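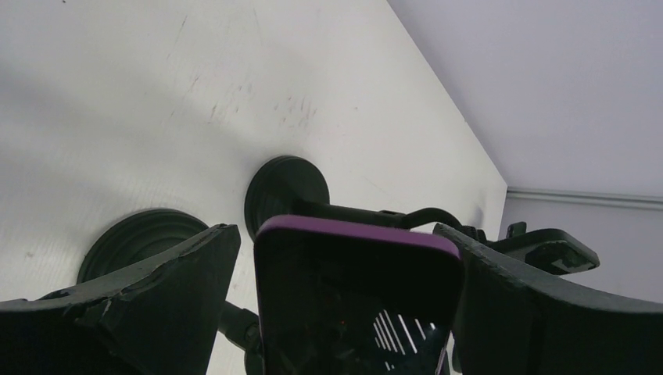 Los soportes de sobremesa para teléfono se compran por el brazo y se devuelven por la base. En julio probé varios para fotografiar documentos en vertical, y dejo aquí las notas antes de perder la libreta.

El requisito era simple: sostener un móvil de 200 gramos con funda sin que la pinza bajara durante una sesión de diez minutos. El Durard cumplió con el brazo recogido. Extendido del todo perdió 4 mm, medidos con regla en la punta. La rótula admite más apriete, pero el pomo es pequeño y a mano no se llega.
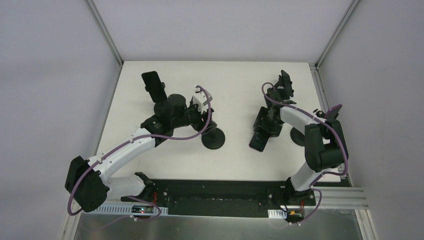
Con el Plerkeveo el problema fue otro. Sujeta bien, pero cualquier toque en la pantalla deja el conjunto oscilando casi 9 segundos. Tadeo Ocampo me sugirió disparar con temporizador, y con eso queda resuelto para fotos fijas; para vídeo no sirve.

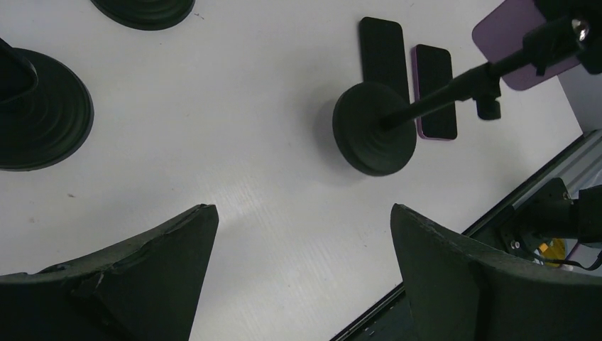
La altura útil depende de dónde se coloque la pinza, y ahí conviene no fiarse del catálogo. Alois Aigner usa un Thaler con la pinza siempre arriba y lo ha volcado dos veces. Una base redonda y escalonada, con una varilla larga que sale en diagonal, trabaja con mucho brazo de palanca: prefiero la pinza a media varilla —se pierde campo, se gana margen—. El móvil lo monto al final, con todo apretado.

Me falta el Alta, que sigue en su caja. Antes quiero repetir la medida del Durard con un teléfono sin funda.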